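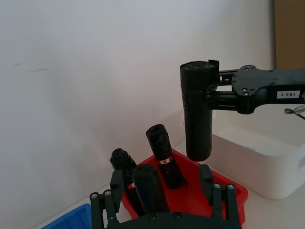 Setting Up the Picky Eater Profiles

OK, you've got Teden installed and your kitchen is named (mine is called Drovley, after the street I grew up on). Now comes my favorite part, which is telling the meal planner what everybody at your table won't touch. I put this section together after setting it up for my own bunch, and I made most of the mistakes already, so please borrow from them!

Before you start, grab a list of who eats with you and set aside 45 minutes. It goes faster if the eaters are in the room with you, but then you have to listen to them argue over mushrooms.

1. Open the Household tab and tap Add Eater. Type a name or a nickname. You can change it later.

2. Pick an age group. This only affects portion sizes, so don't agonize over a kid who's on the line between 2 groups.

3. Tap Won't Eat and start typing foods. I stick with plain words like "beets" or "blue cheese." If you type a whole sentence, Teden tries to match every word in it, and I once lost all my soup recipes that way.

4. For each food, set the strength slider from 1 to 5. A 1 means they'll grumble and eat it anyway. A 5 means the planner never serves it to them, even chopped up small in a sauce.

5. Tap Save before you go to the next eater. The back arrow does not save (I know, I know).

CAUTION: Don't use the slider for allergies. Even a 5 is treated as a dislike, and a dislike can be switched off by anyone who shares your account. Allergies go on the Allergy page, which has its own lock. And please still read the package every time.

Renaming a dish

Some people in my house will turn down a dish just from what it's called. If yours do too, open the recipe, tap the pencil next to the title and fill in Table Name. That's what shows up on the weekly menu. My rutabaga mash has been "golden mash" since May and goes over a lot better.

NOTE: The shopping list keeps the real ingredient names, so be careful who you send to the store with it.

If you're coming from Trekudard

Export your old list as a text file, then choose Import under Household. Everything comes in at strength 3. Recipes from the Navickas cookbook pack import fine, but any Table Names you gave them don't carry over, and you'll need to type those in again.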